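Anyone running the Skomlow tabletop kit? Worth it over the Zidow?

gearmoth
Posted Wednesday
Been going back and forth on this for weeks. The Skomlow kit is on sale again (one arm, gripper, the chest camera harness and a 60 day trial of their Villa software) and I'm tempted. I want something that can tidy small stuff off a table without me writing code every night. Anyone have real hours on it?

pdx_tinker
I've had mine 2 months. Arm is solid, gripper is fine, Villa is the part you're paying for. You show it a task 8 times and it gets the idea, mostly. Flat things are where I struggle. Anything thin on carpet and the fingers just skate over it.

Lowbatt
Hard disagree on Villa being worth money. Once the trial runs out you're renting your own robot. I went with the Zidow and never looked back.

pdx_tinker
Sure, and how long did your setup take? I had mine moving before dinner — the Zidow forums are full of people stuck on calibration in week three.

Lowbatt
A weekend. Okay, a long weekend.

gearmoth
Ha, fair. What do you guys practice on? The foam blocks in the box look kind of useless to me.

pdx_tinker
They are useless! Skip them and use stuff from around the house. I like a mix of soft, round and flat so I find out fast what it hates. My current table has a pack of tissues, a tea bottle on its side, a little green sachet, a brush lying across a red tray, a bowl and a woven placemat. The bowl sits partly on the mat, so a grab near the rim has two surfaces to deal with. 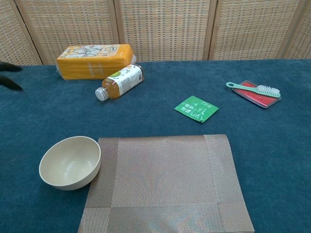
Grekberg
Two surfaces is a good test, but I'd get the soft fingertips before judging either kit on thin stuff. I ran 178 picks with the stock tips and then switched, and packets went from hopeless to okay. They fit the Skomlow and the Zidow both. You do have to redo your demos after swapping.

Lowbatt
Wait, all of them?

Grekberg
All the ones where it touches the table, yeah. Pouring I left alone.

gearmoth
Ugh, so the fingertips are extra on top of the kit? Do they ever go on sale too?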